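Chapter 13
Handling, Folding, and Storing Satin

Chapter 12 dealt with cotton and linen, which hold a crease and stay where they are put. Satin behaves differently. It slides over itself and over the table, and a fold that was square a moment ago can drift open while the next one is being made. This chapter covers the work surface, the edges of the cloth, three basic folds, and short-term and long-term storage.
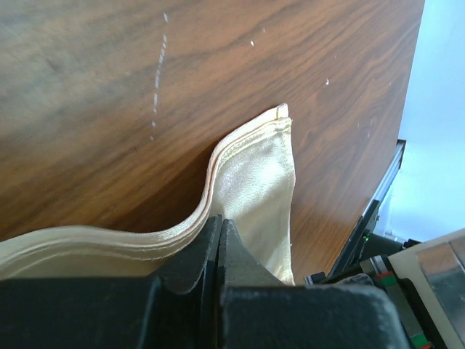
A hem in cream satin, with a row of stitching below the rim
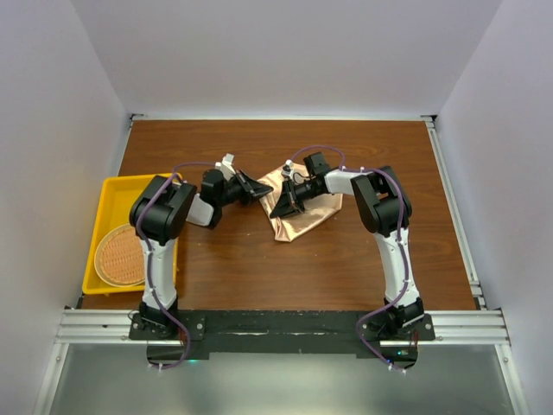
After this chapter you should be able to

- tell the face of a satin cloth from its back
- check a table, tray, or basket for places that could snag the cloth
- fold a napkin, a scarf, and a pillowcase by the hem method
- choose between folding and rolling for storage

Words to know: float, face, hem, snag, selvage, bias, set crease

13.1 Why satin slides

Satin is a weave. Many students come to the course thinking it is a fiber, like wool or silk. A satin cloth can be made of silk, polyester, nylon, or a blend, and the care label is the only safe guide to which one you have.

In a plain weave, each crosswise thread goes over one lengthwise thread and under the next. In a satin weave, a thread passes over several others before it goes under one. The long stretch on top is called a float. Floats lie side by side on the face of the cloth and give it its shine. They also make it slippery, as there are few crossing points to grip against anything.

The back of the cloth has short stretches of thread where the face has long ones, so it is usually duller. To find the face, turn one corner over and compare the two sides under the same light. Some cloths are made to be shiny on both sides. With these, use the hem as your guide: the folded edge is normally turned to the back.

Floats have a second effect. A long thread lying loose on the surface is easy to catch. A ring, a rough fingernail, or a splinter can pull it up into a loop. This is a snag, and on satin it shows from across a room.

13.2 The work surface

Use a table that is larger than the cloth when the cloth is fully open. A piece that hangs over the side will pull the rest after it. If the table is too small, fold the cloth in half in your hands first and lay it down already halved.

A wood-grain top is fine for this work. Marks and fine scratches in the finish matter only if they have a raised edge. Run the back of your hand over the whole surface, slowly, and then along the edges. The back of the hand feels small burrs that the palm misses. Metal strips and rails at the side of a table should be checked the same way, especially at the corners and where two pieces meet.

Wipe the table and let it dry before you bring out the cloth. Water can leave a ring on silk satin.

A tray with raised rims is useful for holding finished pieces. Smooth plastic is a good choice, as it has nothing to catch a float and can be wiped clean. Wicker needs more care. The ends of the strands work loose with age, and a woven basket that is safe for towels may not be safe for satin. Line it with a cotton cloth and fold the lining over the rim.

If the cloth keeps sliding, lay a cotton sheet on the table and work on top of that. The Flistberg workroom, which is used as the case study for this part of the book, keeps two flannel sheets for the purpose and washes them without fabric softener. Softener leaves a film that makes the sheet slippery too.

13.3 Reading the hem

The hem is the best place to pick up a piece of satin. It is made of several layers, so it is thicker and stiffer than the rest, and it gives the fingers something to hold. A single layer in the middle of the cloth will bunch, twist, and slip out of the hand.

Before you start, look along the hem on all sides. Note where the stitching runs and whether any thread ends are loose. Clip loose ends with small scissors, close to the cloth. Do not pull them. Pulling can draw up the stitches next to them and pucker the edge.

Corners need a second look. The layers of two hems meet there, and on a heavy satin the corner may not lie flat. If it stands up, press it down with your palm for a few seconds and go on. Do not try to crease it sharp.

13.4 The hem method

All three folds in this chapter begin in the same way.

1. Lay the cloth face down with one hem toward you.
2. Smooth from the center outward with a flat hand. Follow the threads. Smoothing on the bias, that is, at a slant to the threads, will stretch the cloth out of shape.
3. Pick up the two far corners by the hem, one in each hand, and keep the hem between them slightly taut.
4. Bring the far hem toward you and lower it onto the near hem. Let the cloth settle before you let go.
5. Line up the corners first and the long edges second.
6. Lay one forearm along the new fold to hold it while you turn the piece.

Students often rush step 4. Air gets trapped between the layers, and the top layer floats off to one side. Lower the hem slowly - slower than you would with cotton - and the air will leave by the open sides.

The napkin uses these six steps twice. The scarf and the pillowcase add turns of their own, which are drawn in full on page 236.

13.5 Folding or rolling

A fold left in place for a long time becomes a set crease. On satin the crease appears as a dull line, and pressing does not always remove it. For pieces that will be used within the month, fold loosely and stack no more than six high. For anything kept longer, roll it around a cardboard tube covered in acid-free tissue, with the face outward.

Refold stored pieces each January along different lines. Write the month on a slip of paper and leave it with the stack.

Before you read on

Find one piece of satin at home or in the workroom. It may be a ribbon, a lining, or the edge of a blanket. Write down the fiber from the label if there is one, which side is the face, how the hem is made, and where you would pick it up. Keep your notes for Exercise 17, where you will use them to plan a fold of your own.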